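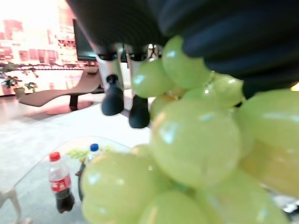 Chapter 6
Gathering Examples

By now you have met the learning system from the outside, and I hope you've grown a little fond of it. In this chapter we go back a step – to the patient, slightly fiddly business of giving it something to learn from.
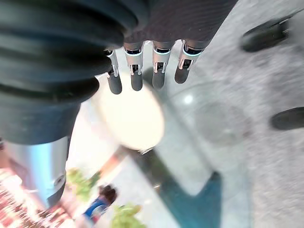
A learner fed on 40 tidy examples will expect a tidy world, so please let your lighting, your backgrounds and your favourite objects vary from one example to the next.
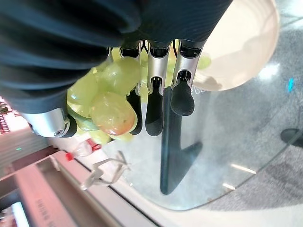 Alexiou

Soft things, such as a bunch of grapes, deserve a good share of your time. We'll begin with those in Section 6.2, and come to labelling – everyone's least favourite chore – after that.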